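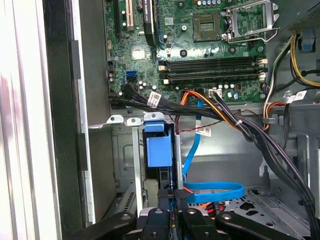
Hestik Practice Tower, no processor fitted
Sold by Vedavum
Item 3443
$100, pickup or shipped

If you have ever wanted to learn how a desktop computer goes together but didn't want to learn it on the one that holds your tax returns and your kids' baby pictures, the Practice Tower is what we'd hand you across the counter. It's a secondhand desktop with the board, the cabling and the metalwork left in place, and the CPU socket left empty so that you can do the most nerve-racking job of all as many times as you like.

We started putting these together in October for a repair class, and then the people in the class wanted to take them home, and then their brothers-in-law wanted one too (you know how that goes!), so now they have a page of their own.

What you get to work on

The board is a green one of the older, friendlier sort, with plenty of parts packed in to get to know. The socket is the kind with a grid of gold contacts inside it and a metal bracket that lifts up on a lever. Please be gentle in there. Those contacts bend if you so much as look at them sideways, and a sleeve or a dangling badge will do it too.

Memory goes in the four black slots, which have white latches. We leave them bare so you can practice with whatever modules you have in the drawer, as long as they're the right type for the board. The type is written on the card we tape inside the lid of the shipping box, and I do recommend keeping that card.

There's a white PCI slot for older expansion cards, a blue SATA port for practicing drive connections, and a good thick bundle of black cables to route and reroute until you're happy with it. The barcode label on the bundle is only a parts label. Leave it on or peel it off, whichever you like.

What comes in the box

The tower with its side panel
One Dulo screwdriver and a bag of spare case screws
A plug of soft foam for the socket, for storage and shipping
The printed booklet, written by Hashini Seneviratne, who has taught the class from the beginning and has a lovely patient way of explaining things

What doesn't

Processor, memory, monitor and keyboard. If you'd like a dead processor to practice seating, add item 1779 to your order. It will never run, but it has the right shape and it clicks down just like a live one.

A few practical notes

Work with the tower unplugged, always. Lay it on its side on a towel with the board facing up, and wear a wrist strap if you have one (the Chong strap, item 357, is a nice long one that doesn't tug). Cases vary a little from one to the next, and most have a scuff or two on the outside. We wipe them down and check the edges for burrs before they go out.

Returns are fine within a month, bent contacts and all, though we do ask you to pay the postage back. Teachers ordering a whole set should write to us first, and we'll try to find you matching ones.

Page updated 03/01/2026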